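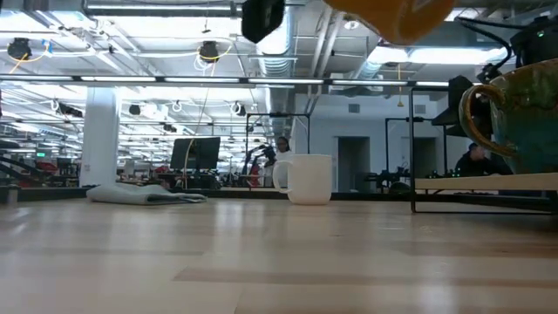 the two contenders: plain white mug, big green one up on the stand

xdoucet
Posted 21/10/2020

Okay mug people, I need opinions! I've been trying to sort out my drinks spot (one end of a long wooden table, so not exactly a kitchen) and I'm down to one decision. Do I keep drinking out of the plain white mug, or do I finally retire it and use the big green glazed one every day?

The white one you all know, everybody owns it. The green one came from a small pottery called Flakholm and I love it to bits. It's mottled green going into a deep teal, and then the handle goes this warm amber brown, which the photo gets pretty well. It's big too. I filled it to where I'd normally stop and it took 400 ml, and the white one takes less than that and I never measured it because who cares.

My worry is breaking it. I have it sitting up on the little raised board with the black metal legs, and I keep the gray cloth out flat on the table for drips. Is that dumb? Should the good cup be up high or down low?
Xiomara

renoslow_pete
Use the green one. I had a nice cup I was saving and I saved it for so long that I moved twice and lost it. Cups are for coffee.

mathias_b
Going to disagree with Pete. White mug for every day, green for when you sit down and have time. A white inside shows you when the tea is strong enough. With a dark glaze you're guessing.

xdoucet
Oh I hadn't thought about the tea thing at all! I'm mostly coffee, but I do switch over in the afternoon. The inside of the green one is a lot darker, yes.

kasun_h
Never mind the color, I'd be looking at the handles. The one on the white mug is a plain round loop and you can hook a finger in it half asleep. The green one has a big curved handle sticking out to the side, and that's the part that goes first. Mine got caught by a sleeve. If it lives on that stand, turn it so the handle points in toward the back and not out over the table.

And the stand is fine as long as it doesn't wobble. Press down on each corner of the board. If it rocks, put a felt pad under the leg.
-- Kasun Hettiarachchi

xdoucet
Pressed all four corners, one rocks a tiny bit. Felt pad it is. Thanks Kasun!

mimanbridge_mo
Can I stick up for the cloth? I see people buying coasters in sets of a hundred colors and a folded cloth does the same job and you can wash it. Only thing I'd change is I'd fold it smaller and put the mug ON it. Right now it's lying off to the left doing nothing while the mug is on bare wood. Pale wood shows rings like crazy. Ask me how I know. I spent 200 dollars having a tabletop sanded back and oiled last April.

mathias_b
A damp cloth left under a hot mug is how you get the white bloom in the finish, Mo. Cork coaster. Cloth stays to the side for wiping.

mimanbridge_mo
Well I didn't say damp! Change it when it's wet. I've done it this way for years -- no bloom.

mathias_b
We'll have to differ then. I've seen it happen on two tables, both with a shiny finish, and hers looks like it has some shine to it.

renoslow_pete
Coaster under, cloth beside. Everybody happy. Still says use the green one.

kasun_h
Is the green one OK in the dishwasher? Some of those glazes go dull after a while.

xdoucet
The card from the pottery said hand wash, so I do. It's one cup, I don't mind.

So for now I'm doing green for coffee in the morning and white for tea, handle turned in, and I ordered a pack of cork coasters. Mo, I'm keeping the cloth, don't worry! Will report back if I get a ring.

mimanbridge_mo
Put the felt pad on first.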